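Print this page | E-mail this item

Win a bread starter kit from Dendau

The April giveaway comes from Dendau, the small mail-order shop in Plidamdale that sells flour, seeds and dried fruit. They are putting up five of their bread starter kits for newsletter readers. Each kit has a jar of dried sourdough starter, a bag of whole wheat flour, a proofing basket, a cotton liner and a recipe booklet written by Heloísa Seixas.

I tried the kit at home before agreeing to run this. The starter took five days to get going in my kitchen, which is on the cold side. The booklet says to feed it once a day and throw away half each time. I kept the extra and used it in pancakes, and those were good. The first loaf came out flat. The second one rose well and was gone by the next morning.
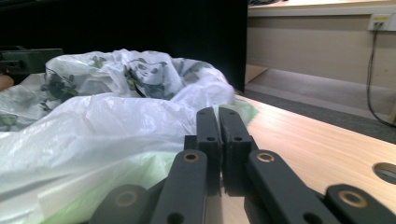 Two fingertips, nearly touching.

The booklet runs to 46 pages and the print is a decent size. Most of the recipes are plain loaves, with a few sweet ones at the back. The raisin and caraway loaf is the one I would make again. Measurements are given in cups and in grams. If you have a kitchen scale, use the grams, as my cup measures gave me a much stickier dough.

Nothing in the kit contains nuts, but the flour is packed in a room where nuts are handled, so please don't enter on behalf of someone with an allergy. Dendau also sells a rye version called Irum. It is not part of this giveaway. Readers who want it can order it from the shop in the usual way.

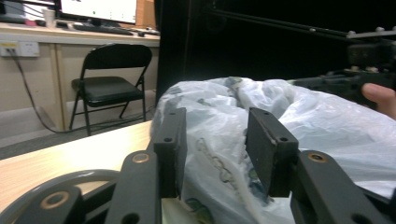

The gripper, with brass-colored bushings below the fingers.

How to enter

Send an e-mail to the newsletter address with "bread kit" in the subject line and tell us what you like to bake, or what you would like to learn. One entry per household. Entries close at 6 p.m. on the last day of April. Raluca Tănase will draw the names and write to the winners, who then have 19 days to send a mailing address. Kits can only be shipped within the United States.

Last time's winner

We had 326 entries for the Coutinho tea sampler. The name drawn was Ebere Bashir, and the box has been mailed. Maiara Pimentel wrote to ask if the mint blend in that sampler is sold by itself. It is, in small and large bags, and the large one is the better buy.

If you have entered before and didn't win, you need to enter again. Old entries are not carried over.

Mohcine Farouk

Print this page | E-mail this item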